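Plugging a Network Cable into a Switch with Two Arms

Kastton Robotics Club — build notes, updated 05/09/2019

This page covers the cable task for the Gotcombe student challenge. You should already be able to home both arms and open and close the grippers from the Kistov control screen. If you can't, do the first two worksheets before this one.

What you need

Two arms with parallel grippers
One Ethernet cable with a good latch on each connector
A rack with a switch in it, powered off
Something flat to lay the cable on

Step 1. Set the speed

Set both arms to 31 percent speed. Leave them there until you have a full run with no stops. One person stays at the stop button the whole time.

Step 2. Pick up the cable

Lay the cable out with no twists near the connector. Bring in the left arm and close on the connector. Then bring in the right arm and close on the cable a short way back. Leave slack behind the right gripper. A tight cable will pull the connector off line as soon as either arm moves.
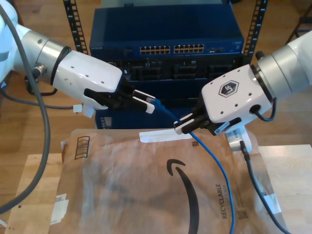 Both grippers on the cable, with the slack lying across the mailer.

Check the latch side now. If it faces the wrong way, put the cable down and start over. Turning it between the grippers takes longer and usually ends in a drop.

Step 3. Hand over

Save this position as HOLD. Open the left gripper, back it straight out, and let the right arm carry the cable. For the last part of the move you want one gripper close behind the connector. If your grip is too far back — the usual mistake — regrip before going to the rack.

Step 4. Line up with the port

Move to a point 31 mm out from the panel and stop. Switch to the wrist camera view. Read the port numbers on the panel before you pick a socket, and remember that they may be sideways in your view. Don't mistake the SFP port for a socket. It has a metal cage and your connector will not fit it. 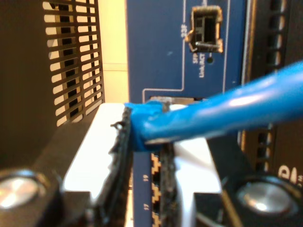

Close to the panel, connector not fully seated. Port numbers 19 and 17 are lower down.

Step 5. Push in

Go forward in 2 mm steps. Stop if the cable starts to bow behind the fingers. Back off, correct sideways, and try again. Once it is in, open the gripper and pull the cable lightly by hand to check the latch.

Scoring

A full run is worth 200 points under the March rules. Our best so far is 91, with most of the loss in Step 4. The Seppälä grip pads are allowed, but write down which set you used in the run log.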